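How to check a second-hand phone before you hand over any money

Refurbished phones are sold with a lot of confident words. "Grade A", "fully tested", "like new". I have bought enough of them to know that Goverley's grade A would be a grade B at Plovitz, and that neither word means much once the parcel is on your kitchen table. So do your own checks. They take 15 minutes if the phone is charged, a bit longer if it isn't.

What you need: a SIM card that works, a charger you trust, a pair of wired or Bluetooth headphones, and the seller's returns page open on another device. Print that page or save a copy. Returns pages have a way of changing.

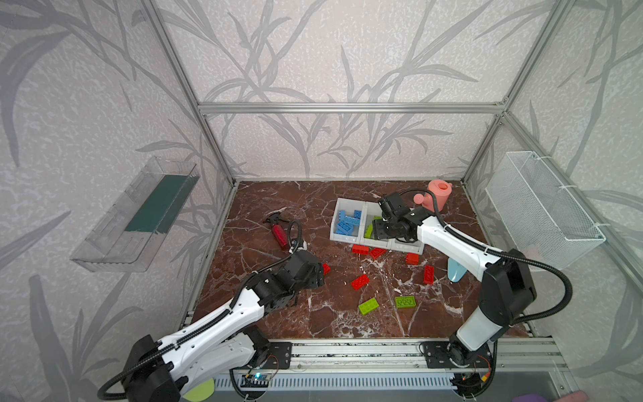

A reader signing as Vonitow Owner wrote in to say all this is overkill if you buy from a big shop, as they'll take the phone back without a fuss. Maybe they will. My own refund from a big shop took most of September to arrive, and I had done everything they asked.

Step 1. Check the IMEI
Dial *#06# and write down the number that comes up. Compare it with the one on the box, on the receipt and in the phone's settings. All of them should match. If the box has a different number, the box belongs to another phone, and I would want to hear why. Then run the number through a blacklist checker. A clean result tells you the phone hasn't been reported yet. It does not tell you that it won't be.

Step 2. Look for an account lock
Restart the phone and go through the setup screens yourself. If it asks for somebody else's email or password, stop. Sellers will say they can remove it remotely later on. Let them do it first, while you keep your money.

Step 3. Battery
Most phones now show a battery health figure somewhere in settings. Mine showed 77 per cent on a phone sold as "excellent". Below 80 I'd expect money off or a new battery. Be wary of a perfect 100 on an older phone as well – it may be a cheap replacement cell with a chip that says whatever it was told to say. Look at the cycle count too, if your model gives one. More than 400 is a fair bit of use, whatever the listing claims. 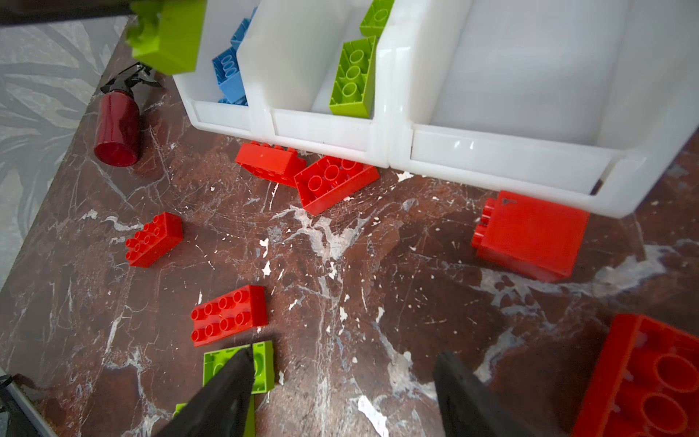
Then charge it for ten minutes and feel the back. Slightly warm is fine. If it's too hot to hold comfortably, unplug it and send it back. Try the charging port with the cable wiggled gently from side to side, as a loose port will drop the connection and pick it up again.

Step 4. Screen
Open a plain white picture at full brightness, then a plain black one in a dark room. On white, look for pink or yellow patches and for the ghost of an old keyboard. Next, press and hold any app icon and drag it slowly over every part of the screen. If it drops in the same spot twice, the touch layer is faulty.

Step 5. Calls, speakers and cameras
Put your SIM in and ring someone. Use the earpiece, then the loudspeaker, then headphones. Record a short video with each camera and play it back with the sound up. Don't trust the shop's "2-point audio test". I asked Costello what theirs involved and got a link to the same page I had been reading.

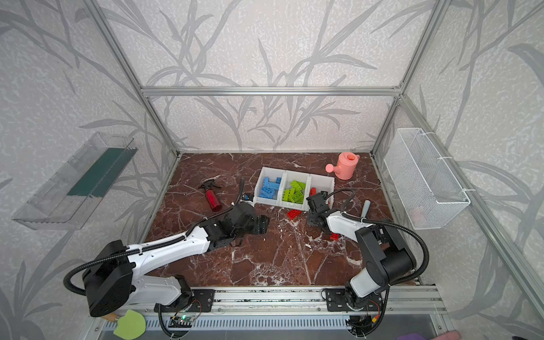
Do I need to pay for a diagnostics app?
Save your money. The free checks above cover most of what goes wrong, and the paid apps I've tried mainly put the same results in nicer colours.

Step 6. Write it down
Note the IMEI, battery figure and any marks, take photos in daylight, and email the lot to yourself on the day the phone arrives. If you find a fault, report it in writing the same day and ask for a reference number.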